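Hetum College of Commerce
Principles of Operations Management
Unit 3 handout: Fixed and Variable Costs 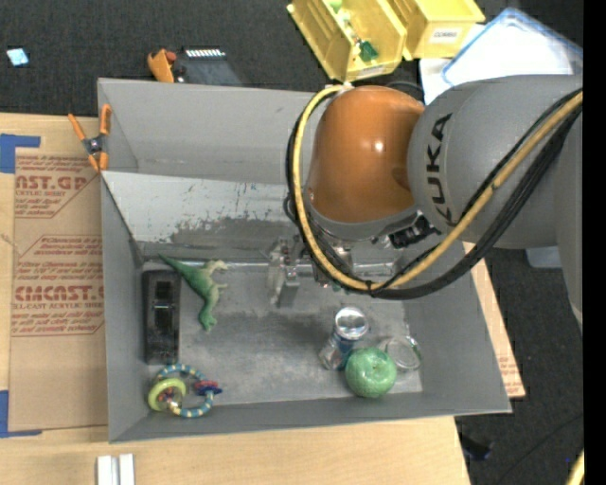

Figure 1. Equipment at a work table with an open gray bin.

Instructor: Sobia Naqvi
Issued October 29, 2020

Every business pays some costs that stay the same from month to month and others that rise and fall with output. Rent, insurance and salaried staff belong to the first group. Materials, packaging and piece-rate wages belong to the second. Equipment is normally treated as a fixed cost once it has been bought, although power and repairs may vary with use.

Key terms
Fixed cost: a cost that does not change with output over the period studied.
Variable cost: a cost that changes with each unit made.
Contribution: the selling price of one unit less its variable cost.
Break-even point: total fixed costs divided by contribution per unit.

Worked case: Drevby
Drevby makes desk lamps and sells each one for $14. The variable cost of a lamp is $3 for parts and $9 for labor and packing. The contribution is therefore $2 per lamp. If fixed costs for the week are $164, the firm must sell 82 lamps to break even. Students should note that a small rise in the price of parts - even fifty cents - would move this figure a good deal.

Limits of the method
The calculation assumes one product, a steady price and no unsold stock. Few firms meet all of these conditions. Roussel, the second case in the reader, sells at a discount to large buyers, and its contribution must be worked out separately for each class of customer.

Before the next session
Read the Fundavley case and the short note by Thanakorn Ruangrit on step costs. Prepare a written answer of up to 2 pages on whether overtime pay should be treated as fixed or variable. Answers are to be handed in at the start of class. The topic will return in the April review.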